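Stop throwing away the fumbles

I've been grumbling about this to anyone who'll stand still long enough, so I may as well write it down and get it out of my system. I think we're wrong about what makes a good demonstration. By "we" I mean those of us who teach two-armed robots by driving them through a job over and over, saving the recordings and training a policy on the pile. And by "wrong" I mean we are far too tidy.

The usual habit, if you've never sat through it, goes like this. You steer the arms through the task, you save the episode, and later somebody watches it back and gives it a thumbs up or a thumbs down. Smooth run, in it goes. Hesitation, a dropped stem, a second grab at something you missed the first time? Bin. I did it that way for years and I was proud of it! My recordings looked lovely. You could have set them to music.

Then Janka Doležal came back from a workshop with a bee in her bonnet about recovery, and she asked to see our reject folder. I told her it was rubbish, that was the whole point of it. She asked to see it anyway.

We were doing flower arranging at the time, on a project we call Pisach. It sounds frivolous and I've had to defend it at more than one funding meeting, but flowers are a wonderful thing to be bad at. A stem is thin and rolls in the fingers, a bloom is heavy at the wrong end, and a vase is forever looking for an excuse to go over. Blocks forgive you. Tulips don't. And there's no single right answer either, which upsets people who like their success rates clean. Two people will put the same stems in the same vase and come out with different bunches, both perfectly nice.

By that November we had 2828 episodes on disk, and a fat slice of them had been marked as rejects. Janka's idea was almost embarrassingly simple. Don't sort by whether the run was pretty, she said, sort by whether it got there in the end. If the stem slipped and you went back for it and it finished in the vase, keep the lot, slip included. Only throw out the runs that never finished, or the ones where the operator gave up and went for a coffee (we had a few, and one or two of them were mine).

I didn't like it one bit. My worry was that the policy would learn the slip as well as the save. If you show a child how to drop an egg, you get a lot of dropped eggs, or so I reasoned. Esben Kragh was on my side, and he's much cleverer than me about the maths, so I felt safe.

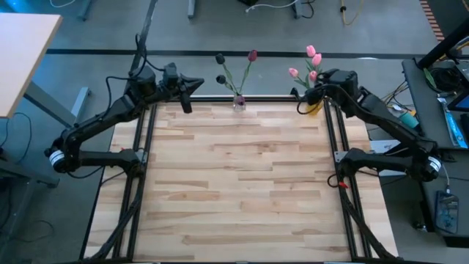 Why would a robot trained only on perfect runs be worse at a job?

Small errors carry it into positions that never turned up in its training, and it has no example of what to do from there. Each wrong move then takes it a little further from anything it knows, and a run that began with a slightly off-centre grip ends with the gripper squeezing thin air.

I knew that perfectly well, by the way. It's in every introductory talk on the subject and I've given the talk myself. Knowing it and looking at my own beautiful folder of clean runs and thinking "ah, this is the problem" turned out to be quite separate activities. I think a lot of us treat drift as something that happens to other people's policies.

So we ran it both ways. Same training recipe, same number of episodes in each pile so that nobody could say one side just had more data, same arms. One policy got the pretty runs and the other got Janka's mix. Ebuka Usman ran the trials because he was the only one who hadn't picked a team, and he wouldn't tell the rest of us which policy was loaded. On each trial he also gave the vase a nudge partway through, by hand, a couple of fingers' width to one side.

Without the nudge there was very little in it. I'd even say the tidy policy was nicer to watch – quicker, fewer little pauses. I was getting quite smug by lunchtime on the Monday.

With the nudge it fell apart. Out of 26 nudged trials the tidy policy finished two. Two! It would carry on to where the vase used to be, open its fingers and let go with complete confidence. The messy one finished 15 of the same 26. It would come down, miss, pull back up, wander a bit and have another go. Some of those second goes were ugly. One of them took so long that Ebuka sat down. But the stem went in, and I had been binning exactly that behaviour, by the bucketful, with my own thumb.

Now, I'm aware of what can be said against this and I'd rather say it myself than have it emailed to me.

First, it's one lab and one task. We haven't tried it on folding or on anything with screws, and I can easily imagine jobs where a second attempt makes things worse. You don't get another go at cracking an egg. Štěpánka Vávra works on glassware handling at Oravec and she told me, rather sharply, that in her world a fumble is a breakage and she has no wish to teach more of them. Fair enough. I'd keep her out of my argument altogether if she hadn't also admitted that her arms freeze the moment a tray is a bit squint.

Second, the messy policy did pick up bad habits. Esben wasn't entirely wrong and he'd like that noted. Every so often it would pull back from a perfectly good grip and try again for no reason at all, as if it had learned that pulling back was part of the dance. We got rid of most of that by trimming: in the fumbled episodes we cut out the second or so leading up to the slip and kept everything from the slip onwards. So the policy sees the mess and the way out of the mess, and doesn't see the walk into it. It's fiddly to do, and at the moment it's done by a person with a mouse, which doesn't scale. Kazimír Kollár has been building something he calls Virno that finds the slips from the gripper readings, and it works on slow ones and misses fast ones. I'm hopeful. He's less hopeful, but he's the one who has to fix it.

Third, and this is the one I lie awake over, keeping fumbles is not the same as asking for them. Once we'd seen the result there was an obvious temptation to have the operators fumble on purpose, and we tried it for a bit. It was dreadful. People are hopeless at pretending to be clumsy. A faked drop is always the same drop, the fingers open nicely and the stem falls straight down, and the recovery starts before the thing has even landed because the operator knew it was coming. A real slip has that horrid half second where the person hasn't noticed yet. I suspect the half second matters a great deal, though I can't prove it and Esben says I'm being sentimental about latency.

What I'd like to see instead is dull and cheap. Stop telling operators to be smooth. We used to have a little rule that if you missed a grasp you should stop, reset and start again, and new people were trained on it in their first hour. I wrote that rule. What it taught them, of course, was never to recover, and they got very good at it. These days we say carry on and finish the job if you can, and I've noticed that people relax. They chat more. Their runs are a bit slower at first and they make odd choices, putting a stem down and picking it up with the other arm, or holding the vase steady with one gripper while the other has a think. None of that was in the pretty pile, because you only discover it when you're in trouble.

I'd also like people to publish what they threw away. It needn't be the recordings, I know how big they are. Just say how much and on what grounds. I've read so many papers that say "we collected demonstrations and filtered for quality" and then move on to the network diagram, and I used to nod along. Filtered how? By whom, on what sort of afternoon? The group at Levau put a paragraph about this in their last report, with the actual wording they gave their reviewers, and I learned more from that paragraph than from the results section. It isn't glamorous and it won't get anyone a talk slot, but if two labs get different numbers on the same task then I'd bet on the thumbs before I'd bet on the architecture.

People do push back on this by saying that quality filtering has been shown to help, and I believe them. I'm not arguing for chucking everything in. Runs where the operator was lost, or the arm was badly set up, or the vase ended up on its side and stayed there, I'd happily lose all of those. My quarrel is with the word quality. We've let it mean graceful. For a person watching a video graceful is a decent stand-in for skilled, and for a policy that's going to be nudged and jostled for its whole working life I don't think it's much of a stand-in for anything.

Anyway, the reject folder has been renamed, and Janka chose the name, and I'm not allowed to change it. We're going back through the older projects next to see what else is in there. If you've got a folder like that, have a look in it before you need the disk space, and if you've done the same comparison on a job where a second try really does cost you something, I'd love to hear how it went.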